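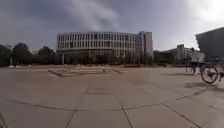

I walked over to the plaza in August, on a gray afternoon, to look at the big curved building again. I used to cross this square twice a day when I worked for Paleck, and in all that time I don't think I ever stood still in it.

What I like is the curve. It's a shallow one, and the rows of windows follow it all the way along, one band over another, until the whole thing stops at the plain block at the right end. The block is taller and has a flat roof. Zübeyde Sönmez, who shared my desk back then, thought the block spoiled it. I think the building would look unfinished without it.

I paced the front once on a lunch break and got 238 steps, walking close to the columns. Zübeyde got fewer, but she has longer legs. We never settled it.

On a bright day the pale walls are hard to look at. Under heavy cloud they're easier, and you notice the windows more, because they go dark. The trees on the left do the same. The low buildings farther back on the other side I know less well. Yavuz Tuncer had his dentist in one of them and complained about the stairs.

The plaza itself is mostly paving. People say it's too open, and in winter I agree — the wind comes straight across and there isn't much to hide behind. It took me 9 minutes to get from the bus to my desk, and most of that was the square. In summer I didn't mind.

I stayed for a while, then went to Gökçe for tea and a cheese roll. The roll was 90 and the tea was extra. I took the late bus home and got off a stop early to buy bread.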